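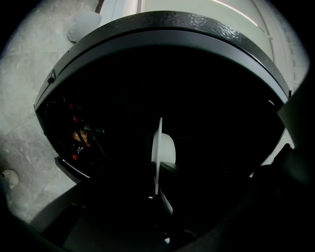 Gullgate Cabin: Opening-Up Safety Checklist

My favorite day of the year is the first April Saturday when the road up to Gullgate is clear and we get to open the cabin again! I've been doing this long enough to have a proper list, and every spring it picks up another line or some grumbling in the margins. Several of you with places along Elard Lake have asked for a copy, so I typed up the whole thing, comments included. Print it, cross things off, steal whatever is useful.

Before going in

Walk all the way around the outside. Look up at the roof line, the gutters and the chimney cap.
Comment: cap was tilted again. Straightened it, wants a new screw.

Check the porch boards by stepping on each one near the nails, and give the railing a good shove.
Comment: third board from the door is soft. Marked with chalk, stepped over it all weekend, must replace before the kids come up.

Look for wasp nests under the eaves. Do this early in the morning while it's still cool.
Comment: none yet, hooray.

Power

Main switch off before you arrive at the panel with a flashlight. Open the panel, look for mouse droppings, rust or scorch marks, and call the electrician if you find the last one.
Comment: clean. A very pleasant surprise after last spring.

Turn the circuits on one at a time with everything unplugged.

Press the test button on every GFCI outlet -- kitchen, bathroom and the one on the porch.
Comment: porch outlet wouldn't reset. Left that circuit off and taped a note over the switch.

Alarms

New batteries in every smoke alarm, even if the old ones still chirp along fine. Press and hold the test button.
Comment: all loud. The dog left the building.

Read the date on the back of the carbon monoxide alarm. Ours has a replace-by date stamped on it and I walked right past it for two springs running.
Comment: new one up in the hallway.

Gas and heat

Open the valve at the tank slowly. Dish soap and water on every joint, watch for bubbles.
Comment: no bubbles. I love this job, it's like being eight years old again.

Tank gauge reading: 400 gallons last fall, should be close to that.
Comment: close enough that I'm happy.

Longo wall heater: vacuum the grille, check the vent outside for nests, light the pilot and watch the flame for a few minutes. It should be blue and steady.
Comment: blue, with a bit of yellow at one end. Vacuumed again and the yellow went away.

Wood stove: door gasket, stovepipe joints, ash bucket with its lid on. Shine a light up the flue.
Comment: gasket is getting flat. It failed the dollar bill test on the hinge side. New rope gasket ordered.

Water

Close every faucet and both drains before opening the main. (Ask me how I learned that one.)

Prime the Clellus pump and let the pressure come up. Walk the whole line under the floor with a flashlight.
Comment: drip at the elbow behind the bathroom. Snugged it up, dry by supper.

Water heater stays OFF until it's completely full and hot taps run without spitting.

Send the water sample to the lab before anyone drinks from the tap. Bottled until the results are in.

Kitchen

Pull the stove out and check the hose and the anti-tip bracket.
Comment: bracket had come loose from the wall stud. So glad this is on the list!

Run the fridge overnight before loading it, with a thermometer in a glass of water on the middle shelf. Looking for 40 or a little under.
Comment: 38 in the morning.

Throw out open jars from last season. Yes, the mustard too.

Extinguisher: needle in the green, pin in place, hanging where you can reach it without leaning over the burners.
Comment: needle fine. Moved the hook closer to the door.

Outdoors and the dock

Ladder, life jackets, throw ring. Tug hard on the jacket straps and buckles.
Comment: one buckle cracked, jacket is in the trash. Don't rescue it.

Fire pit: rake out leaves, hose within reach, no branches overhead.

Cost so far this spring is about $700, and most of that was the stovepipe section and porch lumber. Worth every cent, and I can't wait to get the canoe down.

If you have something on your own list that I've missed, please send it along and I'll put it in.

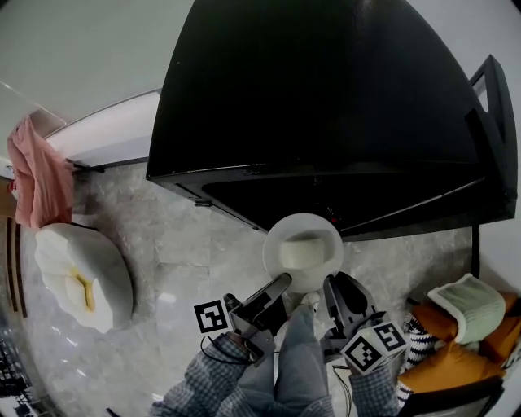
Bevan Sutcliffe: Great list, printed and already on my clipboard! I'd add the dryer vent if you have one. Ours was packed solid with nesting material and the flap outside looked perfectly normal. Also, where do you get your rope gasket? I measured mine and the hardware store only had the thin stuff.

Dryer vent is going straight in under Power, thanks Bevan! The gasket came from the stove shop in town. Take a short piece of the old one with you, they match it at the counter.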